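Robot Learning Lab, handout 3
Teaching by remote control: soft and thin materials

Please read this before you come to the lab. In the last handout we moved hard blocks, and most groups had good results quickly. Cloth and plastic film are different. A block keeps its shape when you close the fingers on it. A film changes its shape each time you touch it, so the program that learns from you will almost never meet the same starting position twice.

How one demonstration goes

One person holds both leader arms, left and right. The partner starts and stops the recording and keeps a hand near the stop button. The robot arms copy what the leader arms do, with a short delay. You will feel this delay most when you close the fingers, so close them slowly and wait before you lift.

Choose the place of the grasp before you move. On a flat film there is nothing to hold, and the fingers slide over it. Look for a fold or a ridge, bring the tips to the base of it, and close there. If you take only the top of the ridge, the film may slip out during the pull.

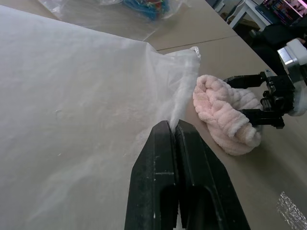
Angarad's old rule is too strict for film, Ynyr Wogan objected when the notes were first passed around: he would let the operator try a second grasp in the same recording, as long as the first miss is short, and he would keep it in the training set. A robot that has seen only perfect grasps does not know what to do after a bad one.

I agree with him in part. The rule from Angharad Jarman was written for the blocks, and there a missed grasp was simply deleted. For this lab, please keep a recording with one miss if you recover calmly. Mark it with the letter R in the log. If you miss again, stop, put the materials back and start from the beginning.

Two arms at one table

Do not let both arms hurry at the same time. Decide which arm does the work and which one waits or holds -- and keep the same order in all your recordings. When one group member pulls first with the left and another with the right, the program learns a mixture of the two, and this mixture can be worse than either.

What to hand in

Each group records 16 good demonstrations. Write the name of the operator beside each one. The shared set from last year has 409, and yours will be added to it before training.

Questions about the leader arms go to Glenys Harries. The lab is open until late afternoon.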